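Writing for the Local Web, Session 5: Pen Names and Neighborhood Blogs

Handout for the Friday group. Please read before class and bring one post of your own, printed.

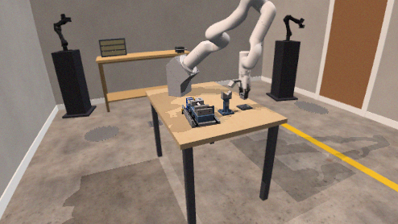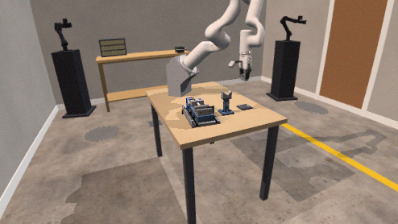
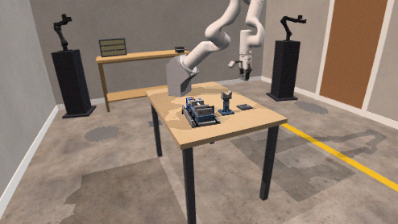 Simulated robot arm above a wooden table, three renders.

1. Why writers use a pen name

Most local bloggers start under their own name and change later, if they change at all. The usual reasons are a day job, a family that would like to be left out of it, or a wish to keep the attention on the place. Bujar Spahić wrote the Harkside walking blog under the name Flelach for six years. He told last year's class that the name let him complain about the bus station without his neighbors bringing it up at dinner.

2. Keeping a voice steady

A pen name needs a manner of speaking that goes with it. Decide early on:

First person, third person, or "we"
How the writer refers to the town and its districts
What the writer never discusses (pay, children, home street)

Snežana Stojanovska kept a single page of rules for her blog, Usia, and reread it every January. Her oldest posts are in third person and the later ones are in first – readers wrote in to ask if the blog had been sold.

3. Length and pace

Look at the two Tilahun posts in your packet. The one on the closed movie theater runs to about 4,000 words. The one on the footbridge is 176. Mark where you stopped reading the long one, and be ready to say what was on the page at that point.

4. Owing the reader the facts

The name may be made up, but the reporting may not. Street names, opening hours and quotes get checked the same way they would under a byline. If you correct a post, say so at the top and leave the old date in place. Milovan Golob's correction notes are in the packet as a model. Note that he gives the wrong version as well as the right one.

Assignment

Write the "About" page for a blog on your own neighborhood, under a pen name. One page, double spaced. Trade with a partner and underline anything that would let a stranger work out where the writer lives.

Next session: Pao-chu Hsieh on comments and when to close them.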